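Teaching the arm to pick up gears, part two

I got back to the robot arm this month after leaving it alone for most of the winter. The last post ended with the base bolted down and the shoulder joint still making a noise I didn't like. The noise was a loose set screw. I put thread locker on it and it has been quiet since.

For anyone new, this is a small desktop arm I am building at Dendcombe, the shared workshop where I rent a bench. The goal is a cell that loads gears onto pegs for a clock kit I want to make in small batches. I call the whole thing Rorkov, for no good reason except that the project folder needed a name. The job is boring by hand, and I wanted a reason to learn how to do it.

The gripper

I went through 2 gripper designs before this one. The first had flat jaws and dropped anything round. The second closed well enough but was so wide at the tips that it knocked over whatever was next to the part. The current fingers come to a point, and each one is a red shell with a groove down the outside to save weight. I printed them overnight and had very little cleanup to do.

The inner faces have a black gritty pad. I tried foam first and it tore within an evening. Then I tried a strip of rubber, which held fine but was sticky enough that parts didn't let go when the fingers opened. The gritty stuff was left over from another job, and I glued it on as a test. It has stayed on. The fine metal dust from the gears does collect in it, so I brush the pads off with an old toothbrush before each session.

The wrist camera

The camera sits at the wrist and looks down between the fingers. I had it mounted overhead at first and spent too many evenings on calibration that drifted every time someone leaned on the bench. Moving it to the wrist meant the fingers are always in view, so I can check where the tips are against the part without trusting the joint angles.

Two things are still a problem. One is glare. A bright metal gear on a gray surface sounds easy to find, but the light catches the upper teeth and turns them almost white, and the edge finder picks up the highlight as if it were part of the outline. I now look for the bore first. It is dark and round and the light doesn't bother it much.

The other is blur. If I grab an image while the arm is moving, the teeth come out soft and doubled, and the center estimate wanders. Adding a pause of 400 milliseconds before the image used for the final approach fixed most of that. Images taken on the way over are only good for rough aim, and I use them that way. 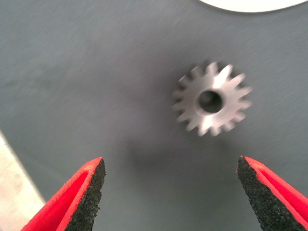 What is left to do

1. Write the approach so the arm lines up over the bore before it goes down. At the moment it moves sideways and down together, and the right finger can clip the teeth.

2. Replace the wrist cable. It is the cheap one from Grestov and it is too stiff, so it pulls the camera a little when the last joint turns.

3. Put a diffuser over the bench lamp. Tracing paper will do for a start.

4. Lower the closing force. The motor gets warm if it holds a part for long.

5. Run 6 gears in a row onto the pegs without touching anything. I have not managed that yet.

I'll post the finger files once I've fixed the screw holes, which are too tight for the screws I used.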